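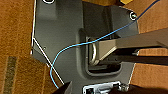 Standa Hall Storage Lockers: Frequently Asked Questions

Last updated 29/03/2020

Who may rent a locker?
Lockers are available to residents of Standa Hall and to registered members of the Pareo Study Center. One locker may be held per person. Guests and short-stay visitors should use the coat room on the ground floor.

How many lockers are there?
The building has 200 lockers on two levels. Of these, 22 are set aside for persons who need a low door or step-free access. Requests for these are handled first.

What does a locker cost?
The rental fee is $17 per term, payable in advance. A refundable key deposit is charged separately and appears on the same statement.

When can I apply?
Applications for the coming year open in August. Applications received before that month are returned to the sender. If all lockers are taken, your name is placed on a waiting list and you will be notified by e-mail when one becomes free.

May I use my own padlock?
No. Each locker is fitted with a Trolex lock and issued with one key. Private padlocks will be removed at the owner's expense.

What may not be stored?
Food, live plants, fuel, paint and items left in wet packaging are not permitted. Bicycles must be kept in the Jia Street shelter, which has its own rules and a separate permit.

I have lost my key. What should I do?
Report the loss to the front desk, Room 493, and bring photo identification. Replacement keys are normally ready on the next working day. The deposit is not returned if a key is lost.

Can I share or transfer my locker?
Lockers may not be transferred, sublet or exchanged without written approval. Two residents of the same apartment may apply for joint use on Form B.

What happens at the end of my rental?
Please empty the locker and return the key by the last day of term. Items left behind are held for 22 days and then disposed of. Deposits are refunded to the account used for payment.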